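Chair Repositioning with a Hand-Held Gripper: Effect of Adding a Head View
Project report, Undthorpe robotics lab course
30/11/2020

1. Setup

The project asked whether demonstrations recorded with a hand-held gripper are enough to train a policy that moves a light office chair, or whether a head-mounted view is needed as well. All recording was done on the upper floor of the Festier building, in an open room with other people present.

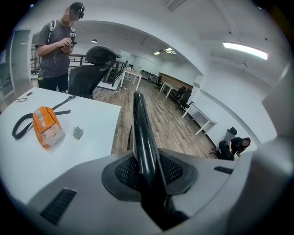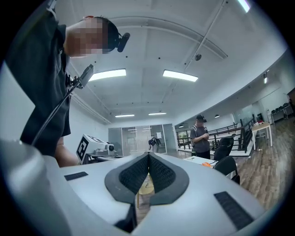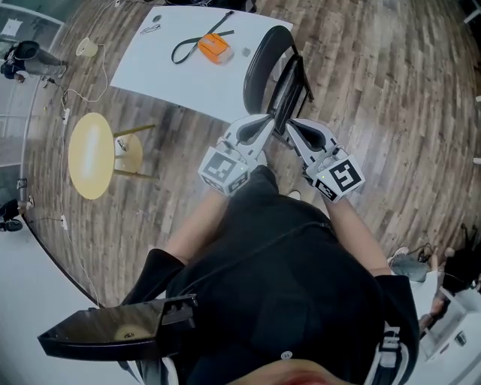
Figure 1. Recording floor, Festier building. First and second: gripper views. Third: head view, fingers closed on the chair below the backrest.

Each demonstration starts with the operator standing one step from the chair and ends when the chair is released at its goal position. The goal was given as a printed floor plan and was changed after every fourth demonstration. Furniture other than the chair was not reset between runs. We recorded 27 demonstrations in June and kept all of them, including those with a second grasp attempt.

The gripper view is wide-angle and has the fingers near its center. Finger opening is estimated from the square markers at the finger bases, which the head view sees clearly when the operator looks down at the hands. When the chair back came between the head and the gripper, the markers were lost and the opening was filled in by linear interpolation. Gaps longer than 900 ms were cut from the training set.

2. Training

Two policies were trained with the Skostance toolkit for 3000 steps each. Policy A used the gripper view only. Policy B used both views, aligned on the recorder clock. Image size, batch size and action horizon were the same in both. The action was the relative pose of the gripper plus the finger opening.

3. Results

On held-out demonstrations the two policies predicted the approach equally well until the chair filled most of the gripper view. After that point Policy A drifted. Its predicted closing came early, and in several runs the predicted grasp point lay on the curved part of the backrest, where the pads have little to hold. Policy B placed the grasp on the narrow vertical support in most runs and closed later.

During the push itself the order was reversed. Policy B followed the operator's head turns, which often came before any change in the gripper path, and its predicted heading was less steady. Policy A kept a straighter line. We tried masking the head view after the grasp — a one-line change in the loader — and the heading error fell to the level of Policy A without any loss in grasp placement.

4. Limits

Everything reported above is offline prediction. Neither policy was run on an arm. One chair model was used, so the preference for the vertical support may not carry over to chairs with a different back. Clock alignment was checked by hand at the start of each session only; a slow drift within a session would count against Policy B.

The masking switch was set by a fixed threshold on finger opening, taken from the Yuen baseline code. It fails if the operator regrasps during the push. A learned switch was planned but not finished, and the partial code is in the project folder under "switch_old".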